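Notes for the evening talk: reading aloud to grown-ups

Good evening, everybody, and thank you for coming out. (Wait for the chairs to settle. Sip of water.) I want to talk about something most of us gave up at nine or ten years old, and that's being read to. My grandmother read to the whole house after supper, farm accounts included if there was no novel going, and I can still do her voice for the villain - I'll spare you until after the tea.

Start with the place you read in. A plain white shade, a bit of pale table, a chair that doesn't creak. You want light on the page and very little of it in your listener's eyes.

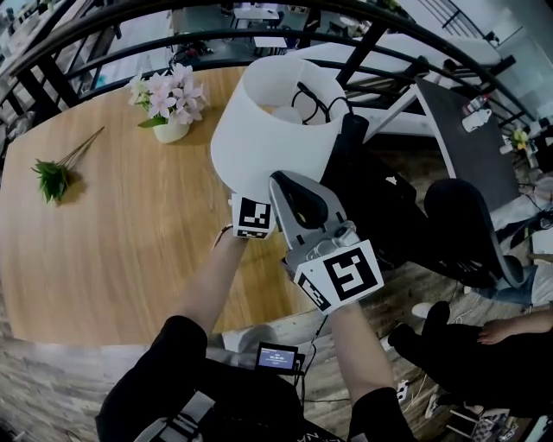 How long to go on for

Almost 3,000 words is a comfortable half hour for me, with pauses for coughing. I once tried a chapter of 59 pages in one go and my dear brother-in-law slept through 40 of them, so do look ahead and find your stopping place before you begin. Pencil a small cross in the margin. Ask if anyone would like the last paragraph again, as they very often would!

(If time is short, skip to the letters.)

Lamps come up every time I give this talk, so a word on shades. I like one that is narrow at the top and wide at the bottom, on a table, a little behind the book.
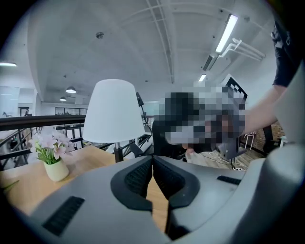

Huleo, April

Read this letter slowly. "Dear friends, we have started on Camel, the long one, and Inga does all the aunts. We are on page 994 and my father asks each morning what is happening tonight. He never cared for books before, or said he didn't, and now he has opinions about the aunts."

Leave a moment after that. I always need it myself, if I'm truthful with you.

Then finish with the invitation: we meet at half past seven in the back room at Cladetti, bring anything you like, and slippers are welcome - the floor is cold. 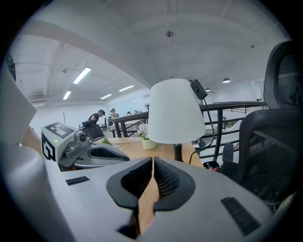
Teófilo Arango

Thanks to all who lent books for the table by the door. Please put them back in any order you like, and take a reading list home with you.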